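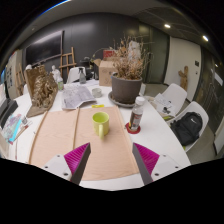

Community > Tools and Kits > Handheld Grippers

Is the Hustia handheld gripper kit worth it for tabletop work?

Greer Crichton
Hi everybody, hoping some of you kind folks can talk me into this or out of it! I teach a small evening group and we want to collect our own pick and place demos with ordinary things, mugs and bottles and so on. The Hustia kit is $1369 with the ribbed finger pads included, and Pustden sells it for $1467 with a spare set and a longer warranty. My worry is the grip. Do the fingers hold a round bottle well, or does it swivel on you? And is a plain work table with a bit of clutter on it fine, or do I have to clear everything off?

Lorna MacLeish
Hello Greer, and welcome! I've had mine since October and I'm very fond of it. The pads are ribbed and they give a bit, so they wrap around a bottle from both sides and you don't need to squeeze like mad.
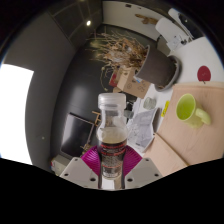 Go in low on the body, well under the shoulders, and close slowly. Mugs took me longer, I'll admit (I kept coming down on the handle), but after an evening or two I'd stopped thinking about it. As for clutter, leave it! I like having a few everyday things around the one I'm picking up, as long as I have room to open the fingers all the way. Check the screws on the side plates before each session, mine work loose. I'd get the cheaper one and buy pads later if you need them.

Rory Ogilvie
Pustden shipping was slow for me, 2 weeks. Kit is ok.

Wilma Shearer
I agree with most of what Lorna says, though I did pay for the longer warranty and I sleep better for it. My wrist gets tired well before the group does, so do plan breaks, and let people swap hands if they like. If you're near Plakeck, you'd be very welcome to come and try mine before you spend anything.

Last updated: 26 Dec 2022
Filed under: gripper kits, buying advice, teaching groups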